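Boards > Manipulation Hardware > Demonstration Kits > Reviews

Skereck handheld gripper pair, kit review after a month of bathroom tasks

Print this thread | E-mail this thread

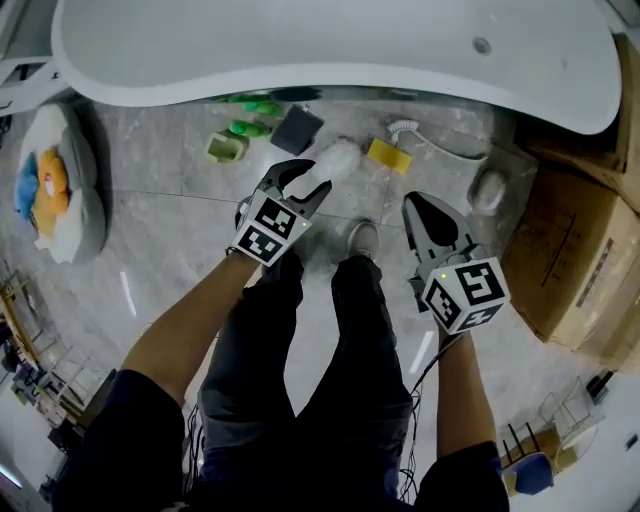
Benvinda Henriques: Did you get the pair with the dark gray curved fingers only, or did the flat set come with it? The order page for the Skereck kit lists both and the packing list I was sent by Barreto lists one.

qaisi_f
Curved only. The flat set is a separate line item now. I asked Barreto in September and they said the order page would be corrected.

Summary for people who don't want to read the whole thread. The kit is two grippers, two marker cubes, cables, a calibration card and a one-year license for the Mumurix export tool. We used it for pickup tasks at floor level along the base of a freestanding tub: sponges, a bath puff, a long-handled brush, a soap dish.

Curved fingers on soft goods: good. The puff compresses, the tips close past the middle of it and it stays put during the lift. They need to be opened wide on approach or the tips push the puff along the floor.

Curved fingers on the soap dish: poor. Thin flat objects on a hard floor need a fingertip edge, and these don't have one. We ended up tilting the dish against the tub first, which I don't want in the data.

Marker cubes: tracking held on most of the takes. Of the 59 takes we exported, 2 were rejected by Mumurix for lost pose. Both were reaches under the rim with the cube in shadow.

Cable: too stiff for low work. It pulls at the wrist when the forearm rotates.

lama.nimri
How are you counting rejects? Mumurix interpolates short gaps by default and won't flag them. Your 57 good takes may include some with invented motion in the middle. Turn off gap fill, export again and compare.

qaisi_f
Gap fill was on. I'll run it again.

issa_n
I disagree on the cable. We have the same kit and the stiffness goes away if you route the cable up the sleeve and clip it at the elbow. The supplied clip is in the bag with the calibration card. If it hangs free from the gripper you will feel it on every rotation, and that would be true of any cable this thick.

qaisi_f
Tried the clip. It limits reach when crouching. Fine at counter height.

lama.nimri
Issa works standing at a bench all day, so take the elbow clip advice with that in mind.

issa_n
Bench and floor. I did the shoe rack set on my knees, as you know.

H_Tarawneh
Has anyone compared it against the Rokton kit for the same tasks? Rokton costs more but the fingers swap without tools. On the Skereck you take out two screws per finger and the threads are soft. I stripped one on the second change.

Benvinda Henriques
I have both. Rokton is heavier and the weight sits forward, so long sessions at floor level are worse. Tracking is comparable in even light. For mixed soft and flat objects I would pick Rokton for the finger swap alone. For soft objects only, Skereck.

qaisi_f
Exported again with gap fill off. More rejects, all on the reaches under the rim. Lama was right and I have changed my rating on tracking from good to acceptable. A lamp on the floor pointed at the tub base is next. The pickups in the open part of the floor are unaffected.

issa_n
Don't point it straight at a glossy tub. Bounce it off the wall.

Comments (3)

H_Tarawneh: Barreto sent replacement screws free of charge, arrived Thursday. Same soft threads.

anon: Does the license cover a second workstation?

Benvinda Henriques: No. One seat per kit. You can move it, but you have to release it from the first machine before the second will accept the key.

Print this thread | E-mail this thread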